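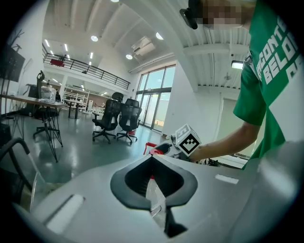 11/01/2024

So I finally swapped the jaw pads on both hand grippers, and I'm writing it down while my thumbs still hurt, because back in June I did the same job and remembered none of it.

We have two of these things, Nevard and Virk (named after the labels on their storage bins, don't ask). They're the white hand-held ones we use for recording demonstrations, and they get squeezed all day long. Nevard was at 2258 recordings on its old pads when I pulled them. The rubber had gone shiny right in the bottom of the V, and anything smooth, like a marker pen or a teaspoon, would slowly rotate while you held it. Super annoying, and it makes for bad data!

The pad sits in a recessed slot and it is a TIGHT fit. Last time I went at it with a flat screwdriver and chewed up the edge of the slot. This time I used a plastic spudger and worked it out from one end, a little at a time – much better. Wipe the slot with alcohol, let it dry, then press the new pad in starting from the middle of the notch and moving outward. If you start from one side you end up with a bulge at the other and have to do it all over again (I did it all over again).

Then the marker cube. The cube goes on top of the gripper body and it has to come back in the same orientation every time, or the tracking thinks your hand is rotated by a quarter turn and everything downstream goes goofy. I now put a pencil tick on the base and on the cube. Low tech, works great. Check the printed patterns for scuffs while you're at it. One corner of Virk's was getting gray and I printed a fresh set on matte stickers, which took longer than the whole pad job.

After that I do the check, and it's easier with two people, both wearing the head cameras and facing each other. One holds their gripper out at arm's length and turns it slowly, the other watches that the cube stays tracked, then you trade. I let it run for 500 samples per pose and do 8 poses. Virk dropped 34 samples the first time, nearly all of them in the pose facing the big windows. We turned around so the daylight was behind us and it was fine. I should really do this in the evening.

Stuff I still need to sort out:

- order more pads from Urisis, we're down to the last pair
- move the pad log out of my notebook and into the Tanon sheet where it belongs
- find out why Nevard's trigger clicks on release (it doesn't seem to hurt anything, but I hear it in my sleep)

Next post will probably be the trigger, if I can get the housing open without losing the spring.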